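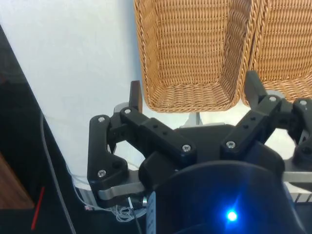
Right, I've finally cracked and become a basket person. A thread for anyone else who keeps putting things down on the stairs.

It started because the hall cupboard wouldn't shut. I emptied it on to the landing and found 7 torches, of which 2 worked. There was also a bag of bags. Inside the bag of bags there was another bag of bags.

My sister-in-law swears by plastic tubs with clip lids and I did try them, but I never put anything back in something with a lid. A lid is one job too many at half past ten at night. A basket I can throw a hat into from the doorway.

So: wicker, two of them, no lids. One is for going out (hats, gloves, dog lead, the good umbrella). The other is for "needs to go upstairs". That second one has changed my life a bit, I won't lie.

Someone asked about price. I paid 20 quid for the pair at the Goodwin market in March, off a stall right at the back by the tea van. I'd seen something very similar in Gredero for 80 and walked round it three times like a shark.

Things I'd check before buying second-hand wicker. Run your hand round the inside, slowly, because one snapped end will wreck a jumper. Tip it up and bang the bottom. Have a sniff as well! If it smells of shed it will carry on smelling of shed for weeks.

Cleaning: soft brush first, then a cloth wrung out in warm water with a tiny drop of washing-up liquid. Don't soak them. Dry them somewhere airy but not on a radiator, I did that with an old one years ago and it went so brittle I was hoovering bits up till summer.

If you're putting woollies in, line it. I cut up an old pillowcase, folded the top edge over and tacked it in a few places with button thread. Ugly stitching, can't see it, don't care.

Rule for the upstairs basket is that whoever goes up when it's full takes it. There's been some very careful looking the other way from the teenagers. I've also found a plate in it.

Next on the list is the airing cupboard, which has over 146 things in it if you count pillowcases singly, and I did, with a cup of tea, sitting on the floor. Going in after lunch tomorrow. If anyone has a way of folding a fitted sheet that works for a person with short arms, please reply with it.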